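Cuaderno de taller - banco 2
18/02/2020

Evaluación del kit Hulura (pinza + cámara fija + licencia de software). Sigue de la entrada anterior, donde me quedé peleando con el instalador. Gané yo, por puntos.

Resumen para quien tenga prisa: la pinza, bien. El asistente de calibración, regular. El manual, traducido por alguien que nos guardaba rencor. En la página 13 pide "apretar el tornillo hasta la satisfacción". No especifica la de quién.

Montaje. La brida encaja en nuestro brazo sin adaptador, cosa que el comercial de Meruneo prometió por teléfono y que yo había apuntado en la lista de mentiras previsibles. Lo tacho. El cable de la pinza, en cambio, se queda corto si el brazo se estira del todo hacia la estantería. He puesto el alargador de la caja de Cronin, el que tiene cinta en un extremo. No lo devolváis todavía.

Calibración de la cámara. El asistente pide una placa de puntos que no viene en la caja; se vende aparte. La he impreso en papel normal y pegado a un cartón. Lo ha aceptado a la segunda, después de rechazar la primera por "superficie no conforme" (el cartón estaba combado, le doy la razón). Error que declara el programa después de calibrar: ninguno. Así, sin decimales. Desconfío de cualquier aparato tan contento consigo mismo.

Pruebas con objetos mates: 143 ciclos seguidos con los tacos de espuma, sin tocar nada entre medias. Dos fallos, los dos con el mismo taco, que está mordido por una esquina. Para esto el kit vale lo que cuesta, o casi.

Pruebas con objetos brillantes: otro cantar. El folleto dice "piezas reflectantes sin configuración adicional". He buscado la letra pequeña y no la hay, lo cual tiene su mérito. Con el rojo brillante y las luces del techo encendidas, el contorno que dibuja el programa se parte en pedazos, y cada pedazo se propone como pieza independiente. En pantalla me ofrecía agarrar un reflejo. Muy ambicioso.

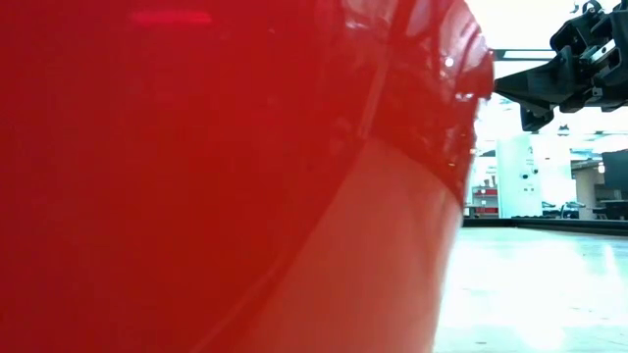

Banco 2, objeto rojo brillante en primer plano y pinza detrás. Ojo a los reflejos de la franja oscura.

Cosas que he probado, por orden de desesperación:

Bajar la exposición. Mejora el borde curvo y empeora todo lo demás. La pinza, que es negra, desaparece del modelo de colisiones, y el programa planifica como si no existiera. Lo he parado yo con la seta.

Apagar la fila de luces que queda encima del banco. Mejora clara. También se queja medio taller.

Activar el "modo satinado". No viene documentado. Está en el tercer submenú, debajo de idioma. Hace algo, porque tarda el doble, pero no sé decir qué.

Dar una distancia mínima a la cámara. Esto parece lo sensato. Cuando una pieza grande queda muy cerca del objetivo, el programa intenta segmentarla igualmente en vez de avisar de que no ve el resto de la mesa. Con el límite puesto, al menos protesta. Debería venir así de fábrica y lo voy a pedir por escrito.

Precio: 859 euros el kit base, sin la placa de puntos y sin el soporte que recomiendan para la cámara. La licencia es anual y empieza a correr el día que se registra el número de serie, no el día que funciona. En nuestro caso hay cierta diferencia entre las dos fechas.

Comparado con el de Kuswood que tuvimos en préstamo: aquel agarraba peor, pero cuando no entendía algo se quedaba quieto, y a estas alturas de la tarde lo echo de menos. Los dedos del Hulura son mejores, sin discusión. Se cambian con dos tornillos y no hay que volver a calibrar.

Pendiente:
- Yen-ting Fung tiene un filtro polarizador que quizá rosque en el objetivo. Preguntar antes de comprar otro.
- Repetir lo brillante con luz lateral y persianas bajadas.
- Escribir a Meruneo: distancia mínima, modo satinado, página 13.
- Imprimir la placa en algo rígido.
- Mirar si el registro guarda los intentos abortados. El de hoy no lo encuentro por ninguna parte y me habría gustado enseñarlo.

Decisión de compra: aplazada. El periodo de prueba llega hasta junio, así que no hay que correr. Si el filtro arregla lo de los reflejos, diría que sí para el banco 2 y ya veríamos el resto. Si no, que se quede para los tacos de espuma, que tampoco se han quejado.

Dejo la configuración guardada como "brillo_malo_v4". Las tres anteriores no las carguéis.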